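分类:共享工坊 / 自动化 / 开工前检查

双臂桌面台 开工前检查表(附我的唠叨)

这份表是给每次上电之前用的,十分钟能走完。左边打钩,后面跟着的是我自己的批注,想到什么写什么,别嫌啰嗦。上一版是 Luzius Marti 写的,只有一页,干净得很,可是干净到大家都直接签字不看了,所以我又给它加了点肉。

一、上电之前

□ 急停按钮按下去、转出来,各试一遍。
批注:两个人在场就两个人都试。Ottilie Fankhauser 上次站的位置根本够不着按钮,她自己也没发现,后来我们把按钮盒往桌子前沿挪了一截,现在坐着也能拍到。

□ 两侧底座螺栓用扳手带一下,不许只用手摸。
批注:我就是"用手摸"派的,然后十二月那次左臂底座松了半圈,标定全废,重做了一个下午。服了,现在老老实实拿扳手。

□ 线缆从根部顺到夹爪,弯的地方留余量,不许绷直。
批注:腕部那几根细线最容易被忽略!手臂伸到最远的时候再看一遍,收回来的时候松松垮垮,谁看都觉得没问题。

□ 桌布拉平,四边压好。
批注:有褶子先抹开。布一皱,小零件放上去高低就不准,夹爪下去会蹭到布。我一般抹完再退后一步斜着看,比正上方看得清楚。

□ 盘子放到位,零件放进盘里,先张开夹爪再靠近。
批注:盘子是从厨房顺来的普通圆盘,好处是边沿浅,夹爪碰一下也不至于卡死。小零件别堆,一次放一个。 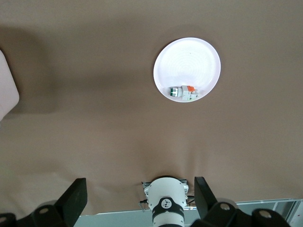

检查项 5:白盘,白色小电气件一枚,夹爪张开

□ 夹爪两指的螺栓逐颗看,有没有退出来的。
批注:Beat Zwahlen 说画一道漆线最省事,螺栓一转线就错开了。我同意,但漆笔老是找不到,谁拿走了请放回 Stomusar 那个抽屉,谢谢!

二、低速试跑

□ 速度设成 10%,先空跑一遍路径。
批注:空跑就是空跑,桌上该摆的照摆,只是夹爪不合。我见过有人把盘子都收走了再空跑,那跑了个啥呀。

□ 人退到黄线外,手不要扶桌沿。
批注:长头发扎起来,卫衣的抽绳塞进去。这条我说过很多遍,还会继续说。

□ 夹持力从低往高调,第一次合爪之前盯着零件朝向。
批注:形状不规则的东西要多想一步。比如工业按钮开关,一头是橙色的触点模块,中间黑壳,另一头是透明的按钮帽,几段粗细不一样,夹哪儿差别很大。我的习惯是优先夹黑壳,那一段最方正;橙色那头有小卡扣,还露着一块小电路板,力一大我就心疼。按钮帽更不要夹,圆的,会打滑。
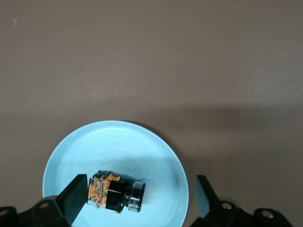 文/图 Benedikt Hubmann · 共享工坊自动化小组

接着说夹持。手指下到盘子里的时候,指尖不要顶盘底,留一张硬纸片的厚度就够。Edeltraud Koller 用的是 Plamness 的塞尺,讲究;我用名片,也行。下降的时候耳朵比眼睛好使,听见"嗒"的一声就停,别犹豫。

□ 零件离两指的距离是否差太多。
批注:一边快贴上了、另一边还空一大截,合爪的时候零件会被推着走。推一点点没关系,推到盘边就要重新对中。我写过一个自动对中的小脚本,第 427 行那个偏移量请不要乱改,改了要在本子上记一笔!

□ 影子不算障碍物。
批注:听着像废话,但是灯一换位置,检测程序就会对着桌上的暗影报警。换灯之后重新采一次背景,程序菜单里第二项。

三、双臂同时动作

□ 先定好哪只手先走,另一只停在自己那侧。
批注:两只手都想去中间的时候最容易出事。我们现在的规矩是右臂先动,左臂等它退回去再走。慢是慢了点,Wumness 那套调度以后再说吧,反正我现在不信任它。

□ 中间的收纳盒要盖好,两侧卡扣看一眼。
批注:盒盖比盒身宽出来一点,路径高度要按盒盖算,不要按盒身算。我当初就是量的盒身,结果可想而知……现在高度下限写死成 78 毫米,留了富余。盒子挪过位置也要重新量,哪怕只挪了一指宽。

□ 左右两个盘子颜色不同,程序里的名字跟颜色对上。
批注:粉的叫"粉盘",蓝的叫"蓝盘",请不要再起"盘A盘B"这种名字了,三天之后连起名的人都不记得哪个是哪个。

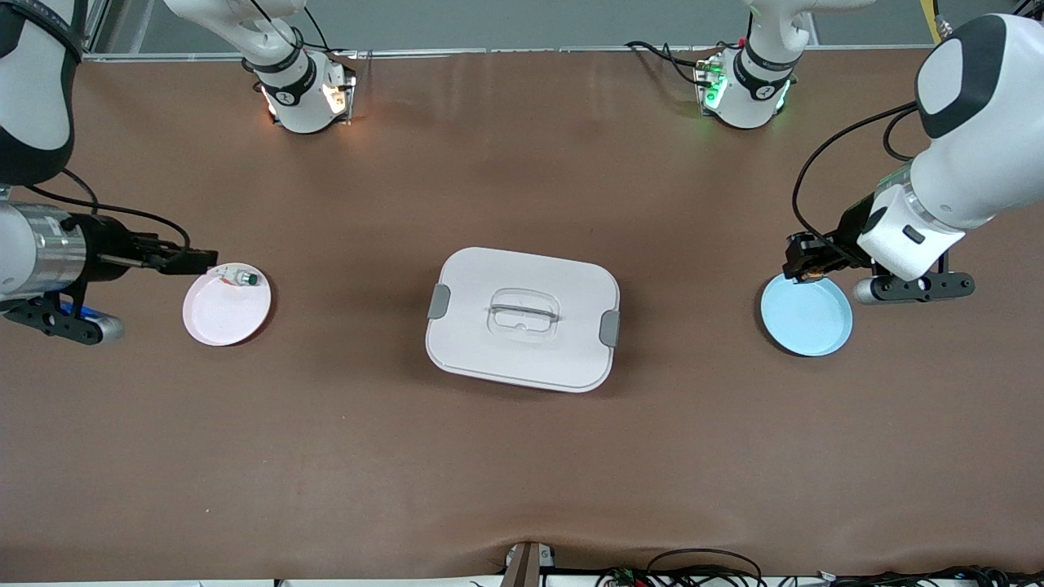
还有瓶子这一类会滚的东西,单独拎出来讲。小瓶躺着放的时候,瓶盖的朝向要跟程序里的一致,不然手腕得多转半圈,线就跟着拧。瓶子里不许装液体,装过的洗干净晾透再用。瓶盖事先拧紧,别指望夹爪替你拧。

□ 底座指示灯的颜色抄到本子上,左右分开记。
批注:两边颜色不一样的时候先别急着启动,对着 Tanner 那本绿皮手册查一下再说。我不背颜色表,背了也会记反。

□ 桌前沿那一团线,有没有搭到手臂能扫到的地方。
批注:我知道它乱。扎带买了 50 根,在门后挂着,谁有空谁扎两根,扎的时候接头留在外面。

四、收工

□ 两臂回到停放位,断电,再收零件。顺序不要反。
□ 盘子擦干净放回架子,收纳盒扣好。
□ 本子签名,写上跑了哪个程序、有没有碰撞。
批注:轻轻蹭一下也算碰撞,写上不丢人。空着不写的,下次我会追着问。

有问题在工坊留言板找我,或者晚上七点以后直接过来,我多半在后面那张桌子磨零件。

联系我们 | 版权归共享工坊自动化小组所有 | 返回顶部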